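Aug 30, 2020

# Looking after black cloth, and other dark things about the house

I have been meaning to write this page since the spring, when we finally hung the black curtains in the back room and I found out how much fluff one household can make. I thought dark fabric would be easy going. It hides tea splashes, I'll give it that, but every crumb, hair and speck of lint sits on it like snow on a coal heap, and I've spent more evenings than I'd like going over it with one thing or another. So what follows is everything I've picked up so far, in no great order.

## Getting the fluff off

Sticky rollers are fine for a jacket but hopeless (and dear!) for a full-length curtain. I use a barely damp rubber glove, stroking downwards in one direction only, and the fluff gathers in little sausages you can pick off at the bottom. A window squeegee does much the same on a heavier cloth. Go gently on anything with a pile, and always finish with the strokes running the same way or you'll see stripes when the lamp is on.
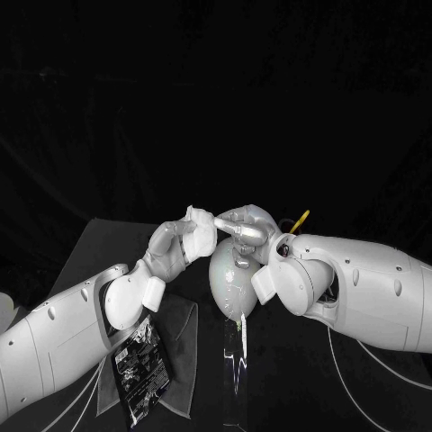
If you have a vacuum with a soft brush, put it on the lowest suction and hold the hem with your other hand so that it doesn't get swallowed. I have the Longo upright, which is older than the carpet, and I slip the foot of an old pair of tights over the nozzle with a rubber band. It catches lost buttons too.

## Washing without fading

Turn everything inside out. Cold water, the shortest wash that will do the job, and less powder than you think, as the white streaks people blame on the machine are very often powder that never rinsed away. If you do get streaks, run a plain rinse with nothing added and they'll usually go.

Wash black with black, and wash it before the towels, never after. Check every pocket twice. One paper tissue left in a sleeve will go through the whole load, and I've had a morning's work out of a single one. When it happens, don't start picking at the cloth while it's wet! Let it dry completely, take it outside and give it a good hard shake, then finish off with the glove. Ten minutes in a tumble dryer on cool helps as well, if the label allows it, and remember to clear the filter afterwards.

Dry out of the sun. Our line catches the light all afternoon, so in summer I hang the dark things on the airer in the hall, and by October it hardly matters.

## Creases

Long drops of black fabric hold their folds for ages if they've been stored flat. I put mine up slightly damp and let the weight do the work, pulling the hems straight every time I walk past. For stubborn ones I use a hand steamer (mine is an Evby) from the back of the cloth, working from the top down. An iron will leave shiny patches unless you lay a clean tea towel in between, and once the shine is there it's very hard to shift.

## Dark tabletops

Much the same trouble, only with smears. Dust first with something dry, or you'll be making mud. Then a well wrung cloth with a drop of washing-up liquid in it, then a dry one straight after. I mix 200 ml of water with 2 teaspoons of white vinegar for greasy finger marks on a sealed top, but keep vinegar away from stone and from waxed wood. Kitchen paper and tissues both shed on a dark surface, so I keep a couple of worn-out pillowcases cut into squares for the final wipe. 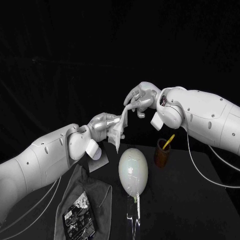 Marigold_Lane wrote in to say that old cotton pillowcases are good but a glasses cloth is better still, and that she has used the same one on her black hall table for 9 years, washed by hand with no softener. She finds softener leaves a film that smears worse than the fingerprints did.

I've since tried it and she's quite right about the softener. I've stopped putting it in with any of my cleaning cloths, and the windows are better for it as well. Wash them on their own, if you can spare the water, and dry them well away from anything woolly.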